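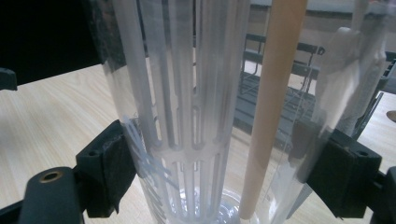

Edgardo Yap has made pickles at home for 14 years, and he has opinions about jars. Most of them, he says, are the wrong shape.

"People buy the wide ones because they look good on a shelf. Then they go in with a fork and the beans float off. I like tall and clear, with a basket inside."

The basket is the slotted kind, white plastic, open between the ribs so the brine can drain back when it is raised. Yap got his first one from Sesel, a kitchen supply store that has since closed, and has replaced it once.

"The lid cracked, not the basket. I paid more for the new lid than I should have."

He puts up 30 jars in June, when the beans come in, and keeps one tall container going in the refrigerator for everyday eating. For pushing vegetables down he prefers a long stick to a spoon.

"A spoon takes up too much room. You want something narrow - anything smooth that reaches the bottom."

Cleaning is the part he gets asked about most. He soaks the basket overnight with a little baking soda and runs an old toothbrush down each slot. He doesn't use the dishwasher.

"It clouds the plastic. Some people don't mind that. I want to see what I have left."

His neighbors on Lambert Street get whatever he can't finish. This winter that has mostly been carrots with dill. He plans to try green tomatoes next, if he can find any.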